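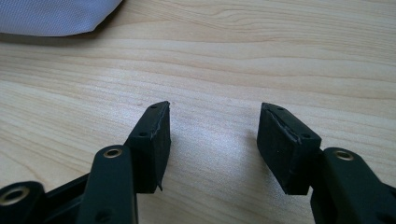

Bare wood table, what do I put on it (if anything)

**tablenewbie_k**
ok so we finally got the table. Light wood, real grain, no leaf, seats 6 if two of them are kids. Bought it secondhand off a lady moving out of the Figueiredo building, 25 bucks and I had to carry it down myself with my brother in law. Anyway. Seller said "it's oiled" and drove off. No idea with what. No idea when.

Questions

do I have to seal this or can I just live on it
tablecloth yes/no, wife says no, my mom says obviously
what do you wipe it with
there's one spot by the end where a glass must have sat, pale ring, can feel nothing with my finger

We eat at it, homework gets done at it, I fix stuff at it. Not precious people. Just dont want to wreck it in the first month.

**grainandgripe**
Put a drop of water on it. Wait. If it beads up there's still finish on there, leave it alone. If it soaks in and goes dark it's thirsty, oil it.

Do that in three or four places, not just the middle. Ends wear different.

**Marlo_T**
tablecloth. sorry to your wife. I had a bare one for 2 years and it looked like a cutting board by the end, markers, fork dents, somebodys initials. Cloth goes on, cloth goes in the wash, done.

**pennywhistle88**
Strong disagree with Marlo. You buy a wood table to look at the wood. If I wanted to look at a cloth I'd buy a folding table and save my back.

Also crumbs get UNDER a cloth and then people lean on them and that's how you get scratches. Ask me how I know

**Marlo_T**
shake it out then??

**pennywhistle88**
I did shake it out. Every night. Still crumbs.

**vbajpai**
Vandana Bajpai here, I refinish kitchen stuff out of my garage so take this as one opinion. Couple things.

Water drop test is right. Give it a few minutes, not ten seconds like people do.

For the ring: pale ring you can't feel is usually moisture sitting in the finish, not in the wood. Easy kind. Dark ring is the bad kind. For pale I start with the laziest thing — a dab of plain mayo or petroleum jelly, leave overnight, wipe, look at it in daylight. Works maybe half the time. If not, soft cloth and a low dry iron over it, couple seconds, lift, look, repeat. DO NOT park the iron. Do not use steam.

Wiping: damp rag, wrung out hard, then a dry one right after. With the grain. No spray cleaner with ammonia, no scrubby side of the sponge, none of those wipes in the tub. Those wipes are what kills these tables, I see it every month.

**tablenewbie_k**
we have the wipes. we have SO many of the wipes

**vbajpai**
Use them on the counter.

**hollis_downriver**
I'm going to be the guy who says hard finish. Poly, three coats, satin, sand light between. Then you never think about it again. Kids, homework, soldering iron, whatever. Oil people are in a relationship with their table and I've got stuff to do.

**grainandgripe**
Until it chips. Then you're stripping the whole top bc you can't spot fix poly. Oil you sand the one bad patch, rub some more in, go to bed.

**hollis_downriver**
Mine hasn't chipped. 11 years.

**grainandgripe**
do you eat on it

**hollis_downriver**
...it's in the hallway. But stuff gets put on it!

**pennywhistle88**
lol

**grainandgripe**
A hallway table. ok.

**hollis_downriver**
Keys get thrown on it daily. Keys are worse than forks. I stand by it.

**vbajpai**
Both of you are fine. One thing tho, you can't put poly straight over oil that isn't fully cured, it'll stay tacky or peel. And he doesn't know what oil or when. So if OP wants poly that's a full sand back to raw first. That's a whole weekend and a lot of dust. For a 25 dollar table you're eating at tonight I would not.

**tablenewbie_k**
ok update, did the drops. Five spots. Four of them beaded up nice. The one at the window end went dark right away and took a while to come back.

So window end is thirsty?

**grainandgripe**
Yep. Sun side. Oil the whole top though, not only that end, or you'll have a tide line where you stopped.

**Marlo_T**
or. tablecloth

**tablenewbie_k**
Marlo my mom would like your number

**dee_from_unit_b**
What oil are people using these days? I was told olive oil by my aunt and then told by everybody else never olive oil.

**vbajpai**
Never olive. Goes rancid, your table smells like an old salad. Mineral oil is ok for boards but it never hardens so you're redoing it forever. For a table you want a hardening one, tung or a hardwax. I've been using the Skuvisik hardwax, the matte. Goes on thin, smells like a candle for a day. Drurkedo makes one also, a bit yellower, I don't love it on light wood but on darker stuff its nice.

THIN. I can't say it enough. Put on, wait like the can says, then wipe off everything that will come off. If it's sticky next day you left too much.

And the rags. Lay them flat outside to dry or drop them in a bucket of water. Balled up oily rags can catch fire by themselves, not a myth, my neighbor lost half a shed.

**grainandgripe**
+1 on the rags. Everyone skips that part.

**cornerchair**
Used Drurkedo on a pale table last June and yeah, came out warmer than I wanted. Not bad. Kind of honey. If you like it blond, test underneath first.

**tablenewbie_k**
underneath is smart. underneath has a sticker on it, says Sosasia and a number I cant read. Anyone know if that's the maker?

**cornerchair**
Never heard of it. Could be the store.

**hollis_downriver**
Could be the moving company. They stick those on everything.

**dee_from_unit_b**
Take a pic of the sticker before you sand or oil over it, you'll want it if you ever sell

**pennywhistle88**
Going back to the what do I put on it part because we all got off on oil. My list, we eat at ours three times a day:

coasters, a stack at each end so nobody has to reach
one trivet, big, cork, lives in the middle
cotton placemats for the kids, not vinyl (vinyl can stick to the finish when it gets warm, found that out the dumb way)
a cutting mat or a piece of scrap board for homework and fixing stuff
nothing else. No runner, no bowl of fake lemons

And felt dots on the bottom of anything that lives there. Lamps, the napkin thing, all of it.

**Marlo_T**
thats more stuff than one tablecloth

**pennywhistle88**
It comes OFF the table Marlo. Between meals it's bare. That's the point.

**Marlo_T**
ok that one I'll give you. A bare table does look good when it's bare. Mine was never bare, was the problem. Mail.

**grainandgripe**
Mail is the real enemy. No finish for that.

**quietcabinets**
Can I ask a dumb one. How do you tell which way the grain goes if the top is several boards? Mine's glued up and they look like they change direction a little.

**vbajpai**
Not dumb. Usually all the boards run the long way, even if the pattern wanders. Wipe the long way. If there's a breadboard end (a strip going crosswise at each end) do that part separate, along its own length.

**quietcabinets**
Thank you. I've been going in circles. Literally

**hollis_downriver**
Circles is fine for wiping up soup. Only matters if you're sanding or rubbing finish in.

**vbajpai**
Fair. I'm fussy.

**tablenewbie_k**
Ok here's where we're at. Mayo on the ring overnight. Kids thought I'd lost it. This morning its like 80% gone, have to get down at an angle to see it. Not going to iron it, I know myself, I'd park the iron.

Ordered the Skuvisik, small can. Will do underneath first, then the top when the kids are at my moms. Coasters bought. Placemats, using old ones till they die. Wife won on the tablecloth. Mom has been informed.

One last thing, how long before I can put stuff back on it after the oil? can says one thing, guy at the store said another

**grainandgripe**
What's the can say

**tablenewbie_k**
don't have it yet, going off the website. says 2 days light use, longer for full

**vbajpai**
Go with the can. Light use means a plate, not a wet glass left overnight. Keep water off it as long as you can stand to. And leave a window cracked.

**hollis_downriver**
With poly you'd be—

**grainandgripe**
hallway table.

**hollis_downriver**
fine

Comments (4)

**rosalind_p** — February 26, 2020
Found this searching for pale rings. Jelly did nothing for mine, mayo worked. Left it on longer than I meant to, no harm.

**bobbin_k**
Disagree on cork trivets, ours got crumbly and left bits in the finish. We use a folded towel now.

**tomsbench**
Does the hardwax work over old shellac? Table's my grandmothers, dont want to strip it

**vbajpai**
@tomsbench no, it wants to soak in and shellac won't let it. Try paste wax on that one, thin coat, buff it. Check a hidden spot first.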